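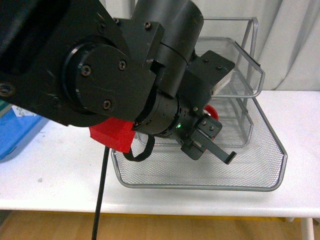

arm over the bottom tier of the mesh tray. strap loop and all

ok thread time. been teaching an arm by hand and by remote since 6 this morning and I have opinions. typing this between runs so forgive the spelling

1/ task for the week: desk tidy stuff. Small things into the mesh organizer, small things out, and then the hard one, grab the organizer itself and shift it a few inches without tipping it. That's it. That's the whole task. It is eating my February

2/ two ways we show it. One, you switch the motors to limp and push the arm through the motion with your hands (kinesthetic if you want to sound paid). Two, you sit at a leader arm and the follower copies you. I've done a LOT of both now. Laststead wants numbers on which one gives better demos per hour

3/ hand guiding first. lovely for the first ten minutes. You feel the weight of the thing, you feel where the joints don't want to go. You get a path with your own sense of "careful now" baked in

4/ then your shoulder goes. Also your own arm is in half the camera views and the policy learns there's always a human elbow next to the tray. Trained on 28 of those as a test. Arm drove to the spot over the basket and sort of waited. Waited for me I think

5/ so. remote for anything the cameras have to learn from. Hand guiding for waypoints and for working out whether a pose is even reachable. That's the split I'd reccommend to anyone starting

6/ Damilola Okonkwo disagrees with me on this and she's done more of it than I have. Her take: hand guide everything, replay the joint log with nobody standing there, record the cameras on the replay. Clean video, human path. Which ok yes works great when nothing slips

7/ things slip. Replay has no idea. It closes on air and carries the air very confidently to the basket

8/ back to the mesh. Why mesh. Because Maite Vallejo picked the objects and Maite wanted "one that's annoying for depth". Depth sensor sees the mesh, sees through the mesh, sees a bit of both. Point cloud looks like static

9/ so we dropped depth for this one. Color only, head view plus wrist view. The wrist view is the one doing the work when you get in close. Up there you see rods and diamonds and not much else, but the fingers are in it and the rod is in it and that's enough to steer on

10/ if you teleop from the head view only you WILL be off to one side. I was, every time. Arm blocks the thing you're reaching for. Put the wrist feed on a second screen, big, and look at that one for the last couple inches
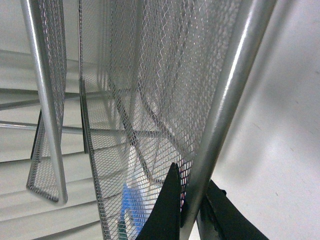

GRASPING / THIN RODS

11/ right so. rods. One finger each side of the thick one. Sounds easy. It's a round shiny tube running at a slant and two flat-ish fingers and you have no feeling in your hands because your hands are on a different robot

12/ what I do now: come in slow with the gripper open wider than feels sensible. Stop. Look. Roll the wrist till the rod runs up between the fingers. THEN close. I used to do all of it in one swoop and it looked great and the policy learned nothing from it

13/ the stop matters more than I expected. Ieuan Sayce went through our first batch and cut every demo where the operator never paused before closing. Lost a third of the set. Success went up anyway. Was not happy about my third being the third

14/ don't stop too long either though. If you sit there thinking for four seconds the robot learns to sit there for four seconds. And then sometimes it never leaves. Half a second-ish. Breathe in, close

15/ numbers since people will ask. 310 demos kept so far. 111 of those are rod grasps and the rest are in-the-basket ones. target is 3,000 across everything, all operators, all objects. I don't want to talk about the target

16/ rates. Remote, warmed up, I can do a decent one in under a minute. Hand guided is quicker per demo but I throw more away. After lunch both get worse. I'd stop at two hours and swap out, Iolo Skyrme goes three and his last twenty are always mush (sorry Iolo)

17/ small stuff that cost me a day each, in case it saves you one

— zero the leader and the follower in the same pose every morning. Every. Morning. Ours drifts a hair overnight and a hair is a whole rod

— grip force low for thin metal. Squeeze hard and the tube pops out sideways like a wet bar of soap

— move the object between demos. By hand, sloppy, different angle each time. If you line it up with the table edge because you're a tidy person you've taught it the table edge

— leave a few fumbles in IF you recover. Miss, back off, try again, get it. Those are gold. Miss and give up, bin it

— log who drove. You can tell us apart in the data, it's kind of embarassing. I come in from the left on everything

18/ on cables and straps. Anything hanging off the arm swings when you jerk it. Drive smoother. I'm serious, that's the fix, I spent an evening on tape and clips and then just slowed down 

19/ somebody in Butden asked if you can skip all this and script it. For one tray in one spot, sure, go ahead, you'll be done by dinner. Move the tray a hand's width and turn it and come back to me

20/ also asked: do you need the expensive leader arm. No. Ours is printed and a bit wobbly. What you want is the same joint layout as the follower so your hands don't have to translate. A game controller can do it but your wrist rolls will be awful, and this task is mostly wrist rolls

21/ Trefor Kneath's trick, which I stole: say the step out loud while you drive. "over. down. roll. close. lift." Sounds daft in a quiet room. My demos got way more even after, same order each time, same sort of timing

22/ open question for anyone further along — do you keep separate sets for "put in the tray" and "move the tray", or throw it all in one pot with a label? We're one pot right now. I keep seeing it reach for the rod when it should be going for the basket floor. Could be labels. Could be that a rod is just a very tempting thing if you're a gripper

23/ and if you've used Masuvix for trimming demos tell me whether the auto segment thing is any good on slow grasps, mine keeps cutting right at the pause. The pause!! the one bit I want

24/ ok tray's been turned round, arm's zeroed, I'm up again till 4. Will post the hand vs remote table when Ieuan's done with it

25/ edit to 13, it was a bit over a third. he has asked me to correct the record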